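The Boat That Flew Above the Water

Ask the man who runs the small aviation museum at Lirport what brings people through his door and he will give you the sensible answer first (school trips, rainy days), and then he will lean across the counter and tell you it's the ground-effect boat. It's always the boat.

"They come in for the fighters," he said, pouring me a coffee I hadn't asked for but was very glad of, "and they stand in front of our model of the Nosska for half an hour with their mouths open."

The Nosska was a Cold War oddity, half ship and half airplane, drawn up to skim over the sea on a cushion of air trapped under its stubby wings. It was meant to carry 200 soldiers at a height of 3 meters, too low for most coastal radar of the day to pick out. On paper it was a wonder. On the water it was a handful, and only one was ever finished.

"You have to picture the noise," he told me. "There were engines up on the nose, just to get it off the surface, and the poor crew sitting right behind them! One of the old mechanics wrote to us that he could feel it in his teeth for days."

He has spent a good part of his retirement on the subject, and he talks about it the way other people talk about their grandchildren. The museum holds 1,094 sheets of drawings from the Belhaj design office, bought in a single lot and still not fully sorted. He pulled out a drawer to show me a few, and an hour went by before either of us noticed.

Some of the ideas in there never got past pencil. A later version, which the office called the Gorkance, would have launched missiles from tubes along its back, and a note in the margin asks, quite politely, what would happen to the tail when they were fired.

"I love that note," he said. "Somebody sat there late in the evening and thought, hang on a minute. You don't get that from the official history."

So what killed it? Waves, mostly. The Nosska was happy over calm water and miserable over anything else, and the sea it was built for is seldom calm after August. It also turned very badly, needing miles of open water to come around.
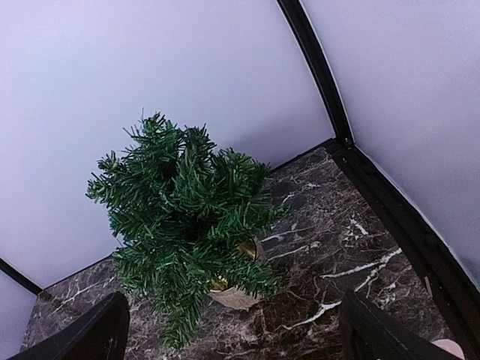
A small artificial Christmas tree.

The finished craft made 60 trips before it was tied up and left to rust, and the museum has one of its seats, a door handle and a length of control cable. He would dearly like a propeller, if anybody reading this happens to have one in a barn.

I asked him whether he would have gone up in it, given the chance. He took his time over that one, and topped up my coffee while he thought.

"On a flat day, in the morning, with a good pilot? Yes, I would," he said. "I'd have wanted to sit near the door, though."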